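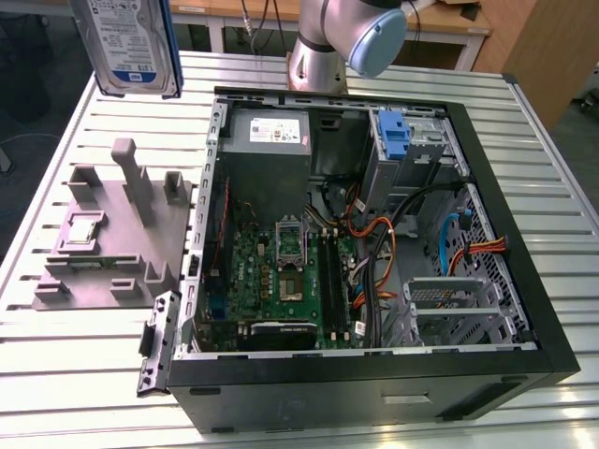 Re: Part order for the Platano assembly set

Geum-ok Ma wrote:
> We have 159 episodes with the memory module placed first. Do you
> want the processor first from now on, or a mix? Brian would like
> to reach 1,000 before we retrain.

A mix, please. The tower stays on its side with the panel off, and the processor and memory module start in the grey tray, as now. Leave the CPU lever raised at reset and all four memory slots empty.

Log the hard disk as a separate task. Its label should face the same way at the start of each episode, otherwise the Brornthorpe split is no use to us.

Keep failed insertions and mark them as such. Do not trim the pauses. I will check the first 100 mixed episodes before you go on.

Annelore Dreßler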